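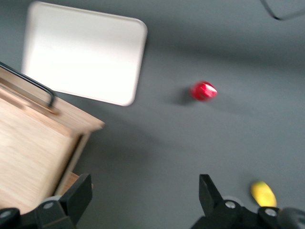
Buying a small gripper arm

A bench arm purchase covers the arm itself, the gripper, a wrist camera and everything you set on the table for it to handle. I did our buying at Stenby, and I'd start with the table (I didn't, and paid for it). Plain gray has suited us fine.

Fingers and spares

Our Illby quote listed the fingers as a separate line - easy to miss! Budget for 4 spare pairs and ask what the screws cost while you're at it. Lead time was 11 weeks for us, and the Vesberg office waited even longer.

Test objects

This is the cheap, fun part. I set aside 25 dollars a month for trays, wooden boxes, small bright things and groceries, and it goes further than you'd think. Printed packaging is worth having next to plain shapes, so put a few boxes on the list.
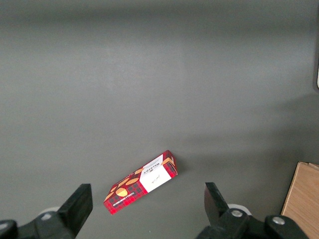 Cookie box with a red tartan print, between the open fingers

Running costs

I keep 7 percent of the purchase price back for cables and repairs. Training days come out of a different pot at Stenby, so check yours before you sign.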